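Évaluer un bras robotisé sur une corvée de rangement : protocole de base

Niveau : intermédiaire. Durée : une demi-journée, hors montage.

La question de savoir si une machine peut ranger une cuisine n'a pas de réponse générale. Elle se mesure tâche par tâche, avec un critère de réussite écrit avant le premier essai. Le protocole ci-dessous est celui que nous appliquons sur le banc Sudalari, équipé d'une pince à deux doigts et d'une caméra au poignet. Il se transpose sans difficulté à un autre bras.

1. Délimiter la tâche

Écrire la tâche en une phrase, avec un état initial et un état final. « Ranger les ustensiles » est inutilisable. « Saisir la pile de mesures et la déposer dans le bac, ouverture vers le haut » convient. Fixer un temps limite par essai et le noter en tête de fiche.

2. Préparer le plan de travail

Fixer le bac de dépose. Repérer la zone de départ au ruban, puis faire varier la position et l'orientation de l'objet à l'intérieur de cette zone. Un objet toujours posé au même endroit ne teste que la répétabilité du bras. Conserver le même éclairage pendant toute la série.

3. Régler la pince

Limiter l'effort de serrage avant d'approcher un objet creux à paroi mince. Vérifier le parallélisme des doigts à vide, puis l'alignement de la caméra avec l'axe de la pince. Le script de contrôle Jondari arrête la séquence si l'écart dépasse 2 mm.

4. Exécuter la série

Prévoir 21 essais par objet. Ne pas intervenir entre la consigne de départ et l'arrêt du bras. Toute correction manuelle vaut échec, y compris un simple repositionnement de l'objet.

5. Coder les échecs

Quatre codes suffisent : approche manquée, glissement, collision, dépose incorrecte. En cas de doute, relire la vidéo du poignet au ralenti. Sur notre dernière série, le bras a réussi 17 essais sur 21 ; les échecs relevaient tous du glissement.

Les récipients emboîtés forment un cas à part. La pince peut prendre le manche supérieur seul, la paroi extérieure ou l'ensemble, et le résultat diffère à chaque fois. Préciser sur la fiche la prise attendue. 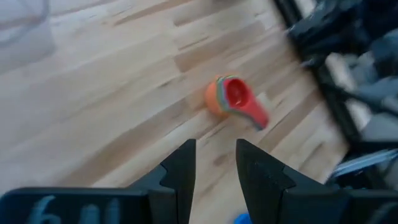
Un bras de ce type peut-il déjà ranger seul une cuisine domestique ?

Pas de façon fiable : il exécute des gestes isolés sur des objets connus, mais l'enchaînement des tâches dans une pièce encombrée demande encore une surveillance humaine.

6. Archiver

Enregistrer la fiche, la vidéo et les réglages de serrage sous le même identifiant. Reporter la version du logiciel de commande. Deux séries obtenues avec des réglages différents ne se comparent pas ; ouvrir une nouvelle fiche à chaque modification.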